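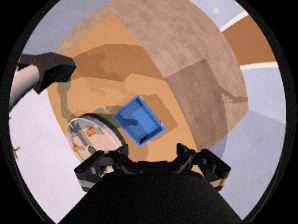
Kariuki Desert Rally: Questions from Riders and Crews

When and where does the rally start?
The bikes leave Wenton on December 5 and finish in Caslow. There are 10 stages with one rest day after the sixth. The total distance is 1209 miles, including the road sections between timed stages.

Who can enter?
Riders must be 18 or older and hold a motorcycle license and a current competition license. You also need to have finished at least one off-road event of two days or longer. Send proof of that with your entry form. A results page or a letter from the organizer is fine.

Which bikes are allowed?
Single- and twin-cylinder bikes up to 450cc run in the main class. Anything larger goes in the open class, which follows the same route but is scored separately. Every bike must be street legal, with working lights, a plate and proof of insurance.

How much fuel range do I need?
Your bike must be able to cover 155 miles on one fill. Extra tanks are allowed if they are firmly mounted and pass inspection. Loose fuel cans are not allowed on the bike.

Do I need my own road book holder?
Yes. We supply the paper rolls the evening before each stage, after the riders' briefing. Holders can be manual or electric. Phones may be carried for emergencies but must be switched off and sealed in the bag you get at sign-in.

What about the tracker?
Each rider rents one tracker and pays a deposit, which is refunded in Caslow when the unit is handed back. Wire it straight to the battery. Instructions come with your entry packet.

Can I ride without a support crew?
Yes. The unsupported class has 17 places. Riders in this class get one trunk carried between camps and must do all their own work on the bike. Help from another rider in the same class is allowed. Help from a team crew is not, and carries a one-hour penalty.

What happens if I miss a stage?
You get the maximum time for that stage plus a fixed penalty, and you can start again the next morning if the bike passes a safety check. Riders who miss three stages may keep riding but will not be classified.

Is there a limit on tires?
No. Tires can be changed at any camp. Gotico will have a service truck at the rest day camp, and tires ordered ahead can be picked up there.

When do entries close?
Entries close on November 23, 2020, at 5 p.m. Late entries go on the waiting list.

Who do I contact?
Ezequiel Ventura handles entries and payments. For questions about bikes and inspection, ask for Ravindra Bansal. Both can be reached through the contact form on this site.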